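Piltdale Seal Grease, 25 g tub
1 min read

A food-safe silicone grease for rubber sealing rings on bottles, jars and flasks. Rated from -40 to 200 °C. It has no taste or smell and does not swell nitrile or silicone rings.

Clean and dry the ring before use. Apply a thin film by finger — excess grease collects grit in the thread.

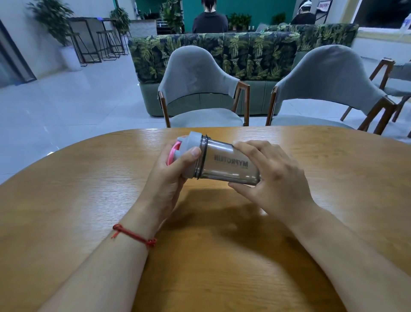 Shaker bottle with two black sealing rings at the neck.

One tub treats about 67 rings. Renew every 3 months, or after machine washing. Not suitable for oxygen fittings. Trade packs are supplied from Kustport.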